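Folding black towels and throws - thirds or halves?

Forum: Laundry and Linens

trostura_tom wrote:
I have a stack of plain black fabric pieces to put away for the winter and not enough shelf. The shelf is 19 inches deep. If I fold in half and in half again they stick out past the front. If I fold in thirds the long way they fit, but the stack leans. What do the rest of you do?

Hongmei Gu wrote:
Thirds the long way, every time. Press down with your forearm before you put it on the stack. I fold on the bed cover, it's the biggest surface I've got.
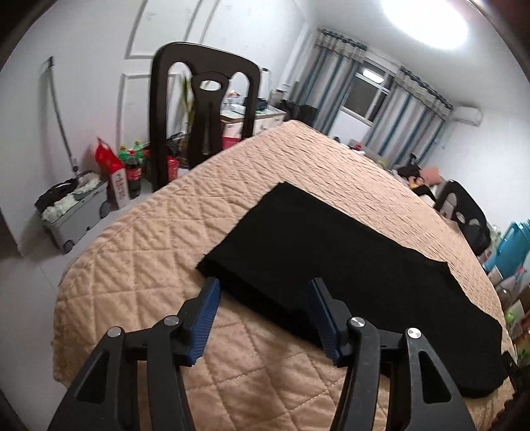 Replies, page 2

Hongmei Gu wrote:
Mine is the peach quilted one with the big diamonds. I like black on a light cover because I can see the edges and tell if they line up. The far part of the cover was all ripples, so smooth yours out first if you're picky.

didby25 wrote:
I don't agree with folding on a quilt. The stitching gives under your hands and the corners go off. Looks like the far right edge on yours is wavy, and I'd blame the soft surface. A table is better.

Hongmei Gu wrote:
My table is small. Wavy doesn't bother me, it goes on a shelf.

Aivar Lapiņa wrote:
I'm with didby25 on the table, but the bigger problem with black is lint. A quilted cover holds on to fuzz and black shows all of it. I put down an old flat sheet first. It takes a minute and saves going over everything with a roller.

trostura_tom wrote:
Is the roller worth it? I have a Hovland one that came with 25 sheets and I went through them in a weekend.

Aivar Lapiņa wrote:
Get the refills in bulk. A slightly damp rubber glove works too - wipe in one direction only.

rallora_k wrote:
Different opinion: roll them. I keep mine in a bin under the bed and rolling beats any fold for space. No leaning stack either.

didby25 wrote:
Rolled is fine in a bin. On a shelf they come off the front as soon as you pull one out.

trostura_tom wrote:
Tried thirds on the bed last night with a sheet under. Fits the shelf with the fold facing out. Still leans a little so I split it into two stacks. Will look at bins in November.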